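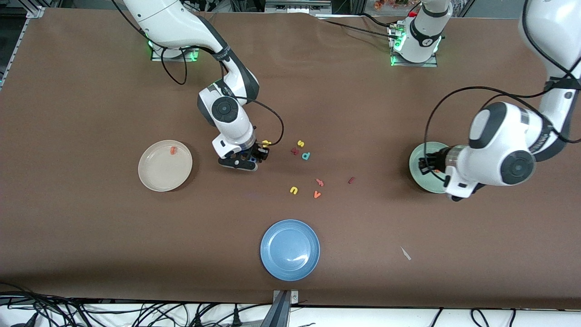 Two arms, one table: a morning with the Clesura cell

Hartmut Harms has a torch in his teeth and one hand behind the left arm's base. He is following the red connector back with his thumb. It's seated. Good. On to the next.

The Clesura cell at Jultico's workshop in Trernach is a small thing as these things go. Two white arms bolted side by side at the back of a table, black two-fingered grippers, brown paper over the top. Foam letters to pick up, plates to put them in. It sorts. When it's well looked after it sorts all day, and Harms is the one who looks after it.

He starts with the lights. Each base sits on a square metal plate and each plate glows green when the joint is happy. Green on both, carry on. Anything else and he goes for the logbook before he goes for a spanner. "People reach for the tool first," he says. "Then they've changed something and they don't know what it was like before."

Cables next. It's mostly cables, this job. There's a loop at the wrist of each arm and that loop has to be long enough for the arm to fold down to the table and turn, and short enough not to sweep the letters off. He sets it with the arm at full stretch, then again with the gripper pointing straight down over a plate. If it pulls in either one he undoes the tie and starts over. Last October a loop was left too tight over a long run and the jacket split near the connector. The arm stopped mid-reach, came back, stopped again. Took most of a day to find. The cable was a cheap part and the day wasn't.

The paper

Brown paper, plain, changed when it wrinkles. There were mats before. The mats were shiny and threw the lights back up, and the letters got lost in the glare. Benedikt Teuber, who wrote the picking routine, wanted something dull and flat that you could mark in pencil and throw away. So, paper. It comes off a roll from the packing bench and gets pulled tight before the edges are fixed down.

A wrinkle matters more than you'd think. The fingers come down to just above the surface, and a foam letter is thin. Raise the table by the height of a crease and the fingertips touch paper. Lower it and they close on nothing, or they catch the top of an s and flick it.

Harms checks the height with a feeler gauge at each plate and once in the middle. Right arm, then left. He writes the readings in pencil on the paper itself, by the edge, and copies them out when he changes the sheet. Teuber would prefer them typed straight in. They have had this conversation.

Fingertips

The tips wear. Foam is soft but it's grabby, and the pads pick up dust and a sort of fine crumb from the letters untill they go smooth and the grip turns slidey. You see it first on the small pieces. A letter comes up, hangs off the ends of the fingers, drops an inch short of the plate.

Pads are changed as a pair, never one alone. Every 1475 picks is the figure on the sheet taped inside the cupboard door, and it came from Schwerdtfeger, who supplied the grippers and did the first install. Harms thinks it's cautious. He changes them at that number anyway.

Out with the two small screws, old pad off, wipe, new pad on, screws in by hand and then a quarter turn. Close the fingers on a strip of paper and pull. It should resist evenly. If it swings to one side the pads aren't square, and you do it again. Sixty minutes is allowed for both arms. He's had his coat on well before that.

Keeping them apart

The awkward bit with two arms is the middle. Letters get scattered between the plates and both arms can reach most of them. Teuber's answer is a strip down the centre that only one arm may enter at a time. The other waits outside, or gets on with a plate on its own side.

It depends on both arms agreeing where the strip is. Hence the bases. They're bolted down hard, and the table is clamped too, but things creep. After any work on the mounts Harms drives each arm slowly to the same pencil cross, one after the other, and looks at where the fingertips land. Same spot, fine. If not, he loosens nothing. He rings Teuber, and Teuber shifts the numbers.

"I could move the base," Harms says. "I'd be moving it all week."

Then a slow run. Letters down by hand, any old how, some on their sides. He keeps a finger near the stop button and watches the elbows, becuase the grippers will look after themselves and the elbows won't. One arm is low over a plate, the other is out by the letters. He listens as well. There's a click he doesn't like from the right wrist on the way up, and he has it repeat the move 52 times with the cover off. Doesn't find it. Goes in the book.

Full speed after lunch. The click is still there at the end of the day, and a new wrist cover is on order from Schwerdtfeger.

Related
Grippers: when to clean and when to replace
Cable ties, clips and sleeves compared
Workshop visit: a conveyor rebuilt in Trernach
Letters: your worst intermittent faults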